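I get the same questions in my inbox every time I put a Rumden show on sale, so I finally sat down and typed up my answers. I book the bands, I write the zine, and I'm usually the one yelling at the smoke machine.

**What is Rumden, exactly?**

It's a run of small live shows in Praltstead, plus the zine that goes with them. The room holds 383 people and it gets loud in there (bring earplugs, please, I'm begging you).

**Who's playing next?**

Carré are headlining, and I could not be happier! I saw them in August and had the chorus of their last song stuck in my head for a week. Gustance open the night with a shorter set, mostly new stuff. 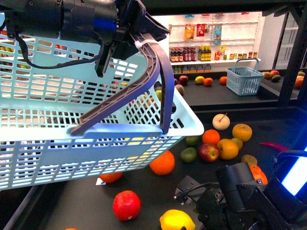 **TICKETS & DOORS**

**How much is it?**

$23, same price online or at the door. If it sells out online there won't be any door tickets, so don't drive two hours on a hunch.

**What time should I show up?**

Doors are at 6. Gustance go on an hour later and they start on time – I've never known a band so punctual.

**Can I bring my kid?**

Yep, all ages, as long as anyone under sixteen comes with an adult. The balcony is the best spot for shorter people.

**Can I get a refund?**

Up to the day before, sure. Email me with the name on the order and I'll sort it out. After that, you're welcome to pass your ticket to a friend, and I don't need to know who.

**Can I take photos?**

Phones are fine, but no flash. If you want to bring a real camera, write to Aurélien Royer, who handles the photo passes.

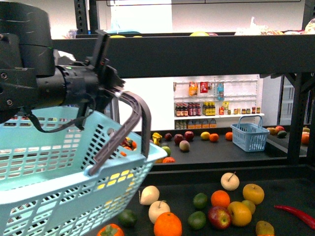

Issue 6

**What's in the new zine?**

A long interview with Siyabonga Mkhize about playing bass on other people's records, my very biased review of the Gustance tape, and a page of letters. I printed 390 copies and they'll be on the merch table for as long as they last.

**Do you mail them out?**

I do, but I'm slow. Give me two weeks before you start to worry.

**My band wants to play. How do I get on a bill?**

Send me two songs and a link to something live, even if it's a shaky phone video from your practice space. I listen to everything, usually on the bus, and I write back when I've got a date that fits.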